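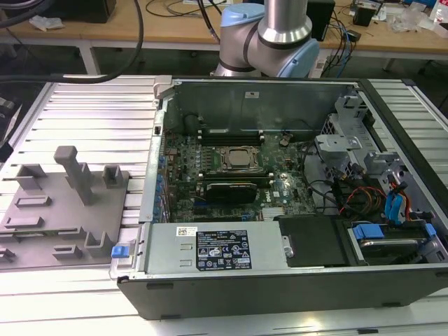 The Maiden Flight of the Rakena

Judit Jakab had spent 40 evenings on the glider and her husband's patience on the motor. The motor was a Stillix, bought on the advice of Severino Ibarra, who had crashed more planes than anyone in the club and was therefore its expert.

"It'll pull 1,560 grams straight up," he said.

"Mine weighs more."

"Then not straight up."
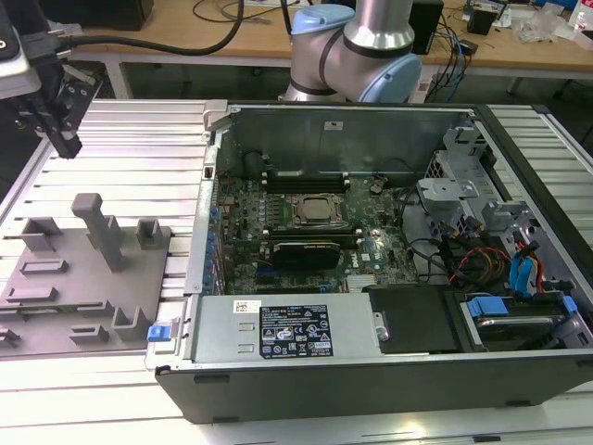
She had weighed it on the kitchen scale, battery in, and then again with the decals off, as if the decals were the problem. Vaughan Whitelaw suggested a smaller pilot. The pilot was a plastic man two inches tall, and Judit was fond of him.

They went out to the field in April with a wind that Vaughan called nothing and held his hat against.

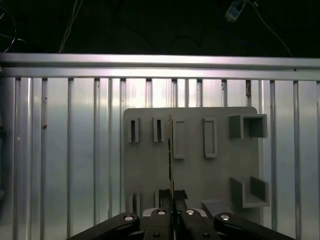 Severino threw. The Rakena went up at a respectable slant, leveled off, and made for the county road with what looked like a plan. Judit pushed the stick left. It went right. Her hands, which she had pictured as calm and mechanical, were shaking so hard that the antenna hummed.

"You've got the ailerons reversed," said Severino.

"You set up the ailerons."

"Push right, then," he said, and went to look for his car keys.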